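I bought the Rondix power strip for the worktable in August, after the old one gave up, and I've been meaning to write it up ever since. My needs are humble – a phone, a lamp, now and then a glue gun – but I'm fussy about cords, and I had a coupon for Flikano that was going to run out anyway.

The first thing I liked was how easily it lies along the side of the table. It's white and plain, with little red markings by the sockets, and I can reach any of them from my chair without getting up (a blessing, with my knees!). The sockets were stiff for the first 3 days or so and then loosened up nicely. I've had it 17 weeks now and it still holds a plug firmly.
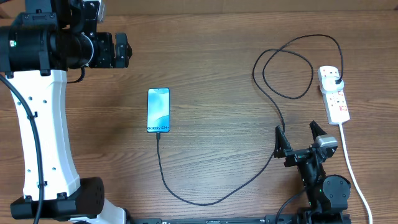 Ngọc Ông wrote to me that hers sits too close together for bulky chargers, and she ended up leaving every other socket free. I can believe it. My plugs are slim, so I hadn't noticed, but do measure yours first.

My one grumble is that it does nothing for the cords themselves. A long phone cable will still wander all over the wood in loops, and I wish they'd put a clip or two in the box. I'd buy it again, though – probably a second one for the sewing corner.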